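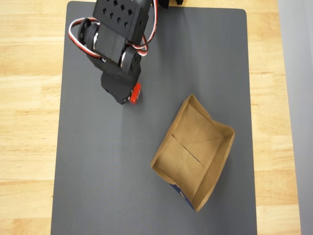
Caja de papel marrón, abierta, sobre un tapete gris oscuro.

Informe de avance: Dunmore, juego de mesa cooperativo
Para: Fondo Grundbridge
Fecha: 28/11/18

Estado general
El desarrollo sigue dentro del presupuesto y con dos semanas de retraso respecto al plan de abril. El retraso viene de la revisión del modo campaña.

Reglas y contenido
El reglamento está en su cuarta versión. Quedan cerradas las fases de exploración y comercio. La fase de asedio se ha reescrito entera: en las pruebas alargaba la partida y dejaba a un jugador sin nada que hacer durante varios turnos. La campaña tiene ahora 12 escenarios. El mazo completo suma 265 cartas, todas con texto definitivo salvo las de clima.

Pruebas
Se han jugado 47 partidas con grupos externos. La duración media con cuatro jugadores sigue por encima de lo previsto. Con dos jugadores el juego funciona bien, aunque el personaje de la cartógrafa resulta demasiado fuerte y se le ha quitado la segunda acción gratuita.

Producción
Flodo ha entregado el presupuesto de imprenta para la tirada inicial. Falta comparar el precio de las fichas en cartón grueso y en madera. Viro se ocupa de la maquetación del reglamento y ha enviado ya las páginas de preparación.

Gastos
Se ha consumido algo más de la mitad de la ayuda. La partida de ilustración está agotada. Solicitamos pasar a ella el remanente de viajes, que no se va a usar.

Próximo periodo
Cerrar las cartas de clima, repetir las pruebas de asedio y encargar el prototipo de imprenta. El siguiente informe incluirá el coste final por unidad.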